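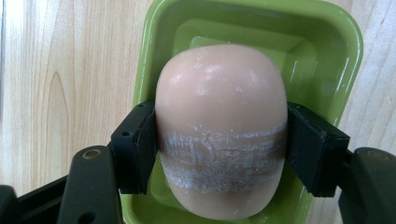 Pink soap, green dish, white crust.

How to make a bar of soap last

Soap costs next to nothing until you rent a flat in Orham, where the water is hard enough to chew and a bar turns to paste in 6 days. I have been at this since September and have opinions.

1. Unwrap new bars the day you buy them and leave them in the airing cupboard for a month. They shrink a little and harden a lot.

2. Get a dish that drains. If yours doesn't, lay two lolly sticks across the bottom and tip out the puddle each night.

3. Keep the dish away from the shower. Soap can't tell whether you're under there with it.

4. Run two bars in turn, one working and one drying. Swap them every morning, or whenever you remember.

5. White crust is mostly dried lather and hard-water scum. Rub it off under a warm tap with your thumb — a knife takes half the bar with it.

6. When a bar is down to a sliver, wet it, press it on to the back of the new one and leave overnight. It will fall off twice. Persist.

Liquid soap is also available. We don't discuss it.

Last updated: November 17, 2024
Print this page | E-mail this page
Contact | © Dendora Household Notes | Back to top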